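8/7/15

The wallpaper years

My grandmother papered the inside of her linen cupboard. I bring this up because I have spent the winter stripping the hallway of a weatherboard house in Prukow, and I keep finding evidence that whoever lived here before us had the same illness.

So far there are 4 layers. The top one was a beige vinyl with a texture like cold porridge. Under that, brown and orange circles, which I peeled off with some respect. Then a green stripe, then something with pheasants, stuck to the wall with what I can only assume was ship's tar.

I hired a steamer from Runditz on the Friday before last. The bloke behind the counter asked if I'd used one before and I said yes, in the tone of a man who had watched half a video. It cost me $62 for the weekend and took the skin off two knuckles. It also took off a fair bit of plaster, so now I own a trowel.

Marleny Escobar from over the back fence came to have a look and stood in the hallway with her tea for a long while. She said the pheasants were rather good and it was a shame about them. By then the pheasants were in a garbage bag. Marleny has a gift for timing.

The plan had been to paint everything white and get on with our lives. But you can't spend that many evenings nose to nose with other people's taste without catching some of it. I ordered 16 samples from Apaza, mostly florals, and taped them up beside the meter box. My wife walked past them for three days without a word, and then asked whether we were opening a tea room.
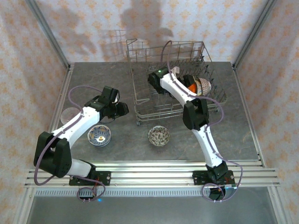 The trouble with a small repeating flower is that it looks charming on a sample the size of a placemat and then you have to live in a whole corridor of it. Orange is worse. Orange follows you to the toilet at two in the morning. I still want it, mind you. The quote for the full hallway, hung by someone competent, came to $467 plus paste, and I've had dearer bad ideas.

For now we've agreed on one wall, the short one at the end, where the coats will cover most of it. The skirting has to come off first and I've found another layer behind it. Blue, I think. Possibly ducks.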